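Limescale, descaling and a water hardness of 362

Notes from a year of keeping records on one kettle, one shower head and one combi boiler. 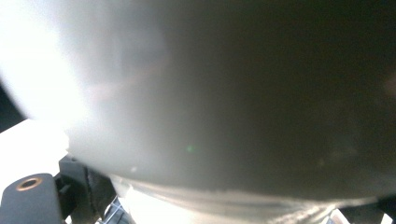 Starting point

The water report for our postcode gives total hardness as 362 mg/l, expressed as calcium carbonate. That puts it well into the band the supplier calls very hard. I moved to Trandgate from a soft water area and had never descaled anything in my life, so the first kettle failed before I had worked out what the white crust was.

Hardness figures are a nuisance to compare. The same water can be quoted in mg/l of calcium carbonate, mg/l of calcium, Clark degrees, French degrees or German degrees. Dishwasher manuals tend to use German degrees and water reports tend to lead with mg/l. To get from mg/l of calcium carbonate to German degrees, divide by 17.8. To get to Clark, divide by 14.3. Ours comes out at 20.3 German or 25.3 Clark. My dishwasher had been left at the factory setting, which was far too low, and the glasses had gone cloudy. Some of that cloudiness was scale and came off with vinegar. The rest was etching and did not.

Temporary and permanent hardness

Only part of the total figure matters for a kettle. Calcium bicarbonate breaks down on heating and drops out as carbonate, and this is the temporary part. Calcium sulphate and chloride stay in solution at kettle temperatures. The report does not split the two, but it does list alkalinity, and where alkalinity is lower than hardness you can take it as the temporary share. Pravesh Nel pointed this out in a comment on my last post and he was right. I had been working out scale mass from the total, and my estimates were too high.

Citric acid against vinegar

I tried both on the kettle. White vinegar at five per cent, undiluted, cleared most of the base when left overnight and made the kitchen smell for a day. Citric acid, 30 g of the powder in a litre of warm water, cleared it in well under an hour. The powder is cheap by the kilo and keeps for years if the bag is sealed.

One caution on temperature. Strong citric acid in boiling water on heavy scale can leave calcium citrate, a white deposit that is harder to shift than what was there before. I now boil the water first, let it cool until the side of the kettle can be touched, and then add the powder. Stir, leave, pour away, rinse twice, boil once and discard.

Do not use either on natural stone, and do not mix either with bleach.

The shower head

Ours is chromed plastic with rubber nozzles. The nozzles can be rubbed clear with a thumb, which deals with most of it. The fault that took me longer to find was in the flow restrictor, a small disc in the neck with a mesh in front of it. The mesh had collected flakes of scale from further up the pipe. Flow into a measuring jug went from poor to 9 litres a minute after I had rinsed it out. I wish I had written down the figure from before.

The boiler

I have not opened the boiler and do not intend to. Dineo Sibiya, who services it each May, checks the hot flow rate and the temperature rise across the plate heat exchanger and compares them with the year before. Her advice was to turn the hot water down to 50 degrees. We had it higher and were mixing it with cold at every tap, which made no sense on running costs either. There is no stored hot water on a combi, so the advice about keeping a cylinder at 60 does not apply to ours. It may well apply to yours.

Softeners

I costed an ion exchange unit and have not bought one. The space under our sink is taken up, the salt has to be carried up two flights, and you still want an unsoftened tap for drinking. The magnetic clamp sold for the same purpose I have left alone, having found no test of it that I would trust.

Jug filters do work on temporary hardness while the resin is fresh. With our water the cartridge lasted less than half the stated volume before scale came back in the kettle, and I stopped buying them.

Current routine

Kettle: citric acid every third weekend, emptied overnight.
Shower head: nozzles rubbed when I remember, mesh rinsed every couple of months.
Dishwasher: hardness set to match the report, salt topped up when the light comes on.
Taps: a cloth soaked in the used kettle solution, ten minutes, rinsed well.

The washing machine is next. I have the drum out of the old one in the shed and will write up the state of the heating element once I have weighed it.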